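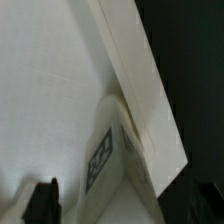

**Lurus Cotton Duvet Set, Undyed**
Supplied by Flurneveck

The Lurus set is a plain duvet cover and pillowcase set intended for guest houses, student residences and other properties that wash their linen often. It is sold undyed, in a single shade the mill calls Natural, and is available to both trade and household customers. Orders placed before December ship from the Welell warehouse.

## Fabric

The cloth is a plain-weave percale made from combed cotton. It has a crisp, dry hand when new and softens over the first several washes. Small variations in shade between production lots are normal in undyed cotton. Customers who require an exact match should order the full quantity at one time and quote a single lot number.

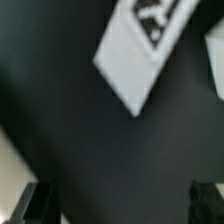
*Từ*

## Construction

Side seams are enclosed and stitched twice. The cover closes at the foot with 13 flat buttons set behind a placket, and one spare button is sewn to the care label. Interior ties at each corner hold the duvet in place. Pillowcases have an inside flap and no buttons.

| Item | Detail |
|---|---|
| Weave | Plain, percale |
| Closure | 13 buttons, covered placket |
| Minimum trade order | 30 sets |
| Item number | 1167 |

## Care

Wash before first use. Machine wash warm with similar colors and tumble dry on a medium setting. Chlorine bleach will weaken the fiber and is not covered by the guarantee. Covers should be buttoned before washing. Iron while slightly damp if a smooth finish is required.

Cotton cloth shrinks a little in the first wash, and the cutting dimensions allow for this. A new cover may therefore appear large on the bed until it has been laundered. 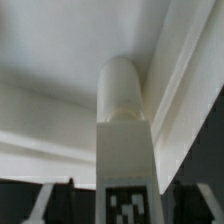 Photo: Flurneveck

## Ordering and Returns

Household customers may order single sets. Trade accounts are invoiced on dispatch, and nearly 700 sets are held in stock for repeat orders. Larger quantities are made to order.

Unused sets may be returned in their original packaging within 30 days of delivery. Washed items are accepted only where a fault in stitching or weave is found. Please include the lot number from the care label with any claim. Replacement buttons are supplied free of charge to registered account holders on written request to the Welell office.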